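Aug 20, 2020
By Lutz Rathjen

The Flestholm is a table that wants you to think it was once a tree. It's laminate, and the box says so in small type, but the printed grain is better than I expected for the money. There are wavy lines, some darker streaks and even a few knots, which somebody at Havotix must have sat down and drawn.

I paid 475 dollars for mine in October, and the price included a bag of bolts and an Allen key made of what I can only guess was cheese. Putting it together took two evenings. The instructions allow 30 minutes. 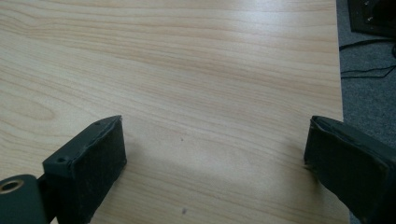
Crumbs are the daily business of any table, and the honey color is kind to them. Toast all but disappears. Burnt toast does not, so I've learned to watch the dial. The finish also throws back a fair amount of glare, and I now eat breakfast facing the other way.

Coffee rings wipe off with a damp cloth. Red wine took me three tries - my own fault for going to bed first. The legs are solid enough, though mine needed a folded coaster under one corner before it stopped rocking.

My old Drasoton was real oak and hated everyone. I don't miss it. Four stars, minus one for the Allen key.

Last updated: Aug 2020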